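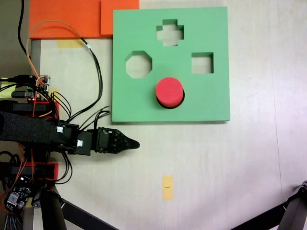
I do the walk-through of our toddler room at Pinasley before every new session, and this is my July one, comments and all. I start low, on my knees, at the height where a two-year-old sees the place. Toys come first. Foam is the thing I fuss over most, so I want every piece to be like the red cylinder in that green sorter board, too fat to swallow and with nice crisp edges on the board around it. Once foam starts crumbling or showing tooth marks it goes in the trash, no matter who loves it.

Toys and shelves

1. Small parts. Everything on the low shelves goes through the choke tube. If it fits inside, it moves up to the preschool room. OK this time, except for 2 doll shoes from the donation box. Gone now.

2. Foam and soft blocks. Squeeze, bend, look for splits. One blue wedge was flaking at the corner and I tossed it. Wipe-down log is up to date.

3. Shelf anchors. I lean on every unit with my whole hip (very scientific!). The Harholm bookcase by the window moved. Kyung-tae Um came by Wednesday with longer screws and now it doesn't budge. I still want it rechecked next month.

4. Puzzles and sorters. Count the pieces back into the bin at pickup time. We've gotten sloppy about this — please, the last person out does it, even when parents are chatting at the door.

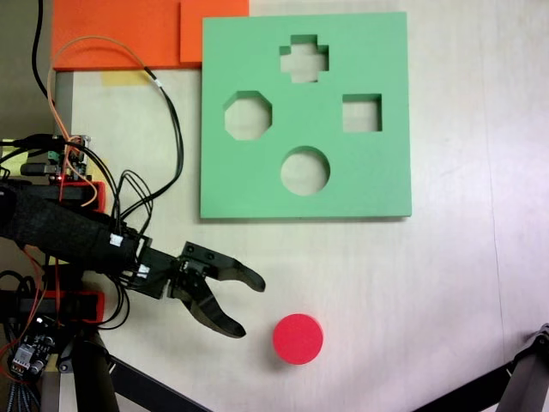
5. Toy storage. Lids off the big bins for good. I've asked for this twice. A lid can come down on little fingers, and the kids leave them on the floor to slip on anyway.

Doors, cords and outlets

6. Outlet covers. All in except the one behind the rocking chair, which somebody keeps pulling for the vacuum. I bought a pack of 8 so there's no excuse.

7. Blind cords. Failed. The cleat on the left window has come loose and the cord hangs down to my waist. It's tied up high with a twist tie for now. I'd really like us to go cordless, and Kidetti quoted $1,355 for all the windows, installed. I know, I know. I'm putting it in the request again.

8. Door pinch guards. The bathroom door guard has a tear at the bottom, right where the hands go. Replacement is ordered. Until it comes, the door stays propped open with the hook.

9. Gate latch. It closes on its own from halfway, which it didn't do in spring, so the oil helped. I'd like it to catch from a smaller gap too, and I've left it on the list.
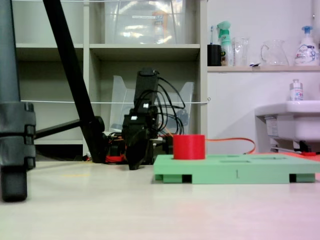
My other gripe with the gate is the height of the release. The Flanagan twins are tall for their age and one of them can hook a finger over it already. Raising it is an easy job, just two bolts, and I'd like it done before the session starts.

Floor and changing area

10. Rugs. Corners taped flat. The round one needs a new grip pad.

11. Changing table. Strap works, buckle works, pad is clean. Diaper cream was sitting within reach again. Top shelf, folks!

12. Cleaning supplies. Locked. Key on the high hook.

Still open: blind cord, pinch guard, gate release, rug pad. I'll go around again once the guard shows up.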